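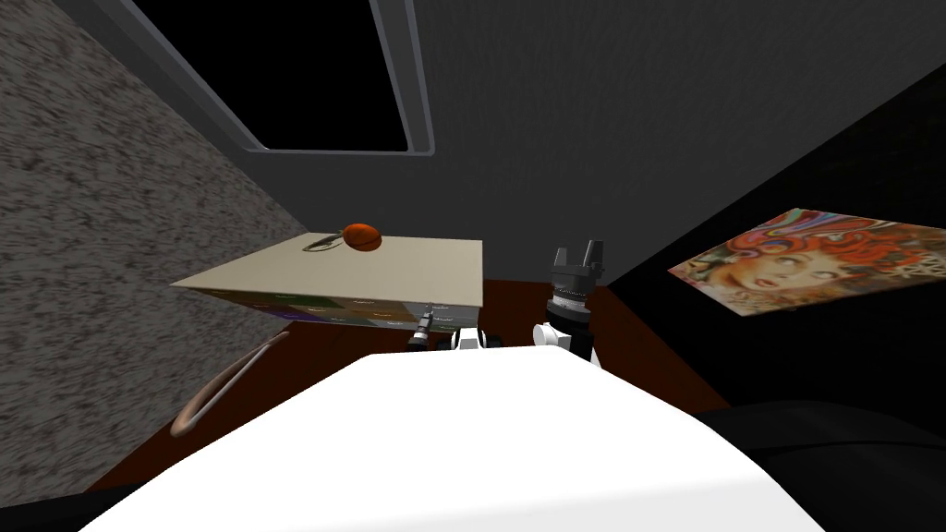

4.2 Program order and attendance at single-author evenings

The second group of productions consists of evenings built from several short works by one author. The Loter festival places these in the same category as full-length plays, and its printed guide gives them the same amount of space. For the present study they were treated separately. A spectator who buys a ticket to a single-author evening is often choosing the author first and the company second, and the interviews suggest that this affects how the evening is judged.

Of the 22 productions in the sample, six were of this type. Four were staged at the Durkero, a former assembly hall with raked seating, and two in the smaller upstairs room at Flelon. Running orders were obtained from the companies and checked against the stage managers' reports. Where the two did not agree, the report was followed. The order changed during the run in only one case, when the director, Emrys Lloyd, moved the longest piece from the end of the evening to the opening position.

Lloyd's reasons are set out in his rehearsal notes, which he kindly made available. He had found that the closing piece, a slow two-person scene, was being played to an audience already thinking about its next show. Festival performances are scheduled close together, and the walk from the Durkero to the other venues is a long one. With the scene placed first, the cast reported a quieter house. The comic monologue that took its place at the end ran shorter on most nights – a result the company had not planned for but was content to keep.

Audience responses were collected by written questionnaire at the exit. A total of 215 completed forms were returned for the six productions. Respondents were asked to name the piece they remembered best and to say whether they had known it before the performance. Familiar pieces were named more often than unfamiliar ones at every production except one, the evening of ghost stories directed by Ludger Kasten, where a little-known tale told in near darkness was the most frequent answer. Eleven respondents wrote the title incorrectly but described the staging in enough detail for the answer to be counted.

These results differ in part from the position taken by Rieger, who holds that the opening piece sets the terms on which all later pieces are received. The forms lend some support to this view for evenings with a narrator or a linking device. They lend little support where the pieces are simply played one after another with a blackout between them. In those cases respondents tended to discuss each piece on its own, and comments on the evening as a whole were mostly limited to its length, the comfort of the seats and the price of the ticket.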